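October 5, 2026

Came in early to do the bench top before anyone could put a coffee on it. 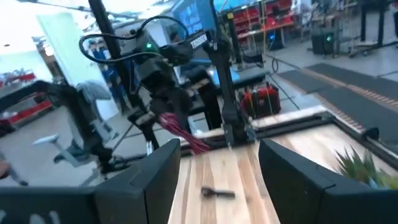 So, the plan for the butcher block. I've been putting it off since May, when Ecaterina pointed out that the patch nearest the window had gone gray and a bit furry. She was right, and I said I'd oil it "next week," and well. The strips themselves are fine! No gaps opening along the glue lines that I could find with a fingernail, and the color is still lovely once you get the dust off — some of the strips are nearly white and some are proper honey, and I'd forgotten how nice they look next to each other.

Did a test on the underside first, near the corner Bogdan always bangs his knee on. Half with the Dobre oil we already had, half with the hard wax from Stincombe. Wiped both on with a rag, left them while I answered mail, buffed. The wax is slower to buff and smells stronger, but a drop of water sat up on it like a bead. On the oil it spread out flat. I'm going with the wax, and Brândușa can have the rest of the oil for her cutting boards (she's been asking).

Grit: started at 120 by mistake, which was way too rough and left swirls I had to chase out. 180 then 240 by hand, always with the grain, is plenty. Use the cork block. The foam one rounds over the edges and then they don't sit nicely against the aluminum rail.

About that rail — dust packs into the slot and no brush we own gets it out. A folded bit of card does. Run it along the whole length, then vacuum, then do it again. I got a washer and a scary amount of sawdust out of the far side.

Wiring: the thin red wire needs a home. I want it on a spool before any wax goes on, because wax on the insulation is a pain to clean off and the strands grab every crumb. Emanuel says there are three empty spools in the Imeo box under the sink. I found two. Fine, two will do.

The plant goes on the windowsill while the top cures. Ovidiu, please don't water it "just a little" while it's over there, it had plenty last time. Spiky things like being ignored.

Still to do:

- small hand tools back in the drawer, wiped first
- mask the rail with the 7 mm tape
- first coat thin, overnight, second coat thinner
- order more 240 paper from Costorside (pack of 700 is silly, get the small one)

If the first coat goes blotchy I'll cut it back with a gray pad and try again.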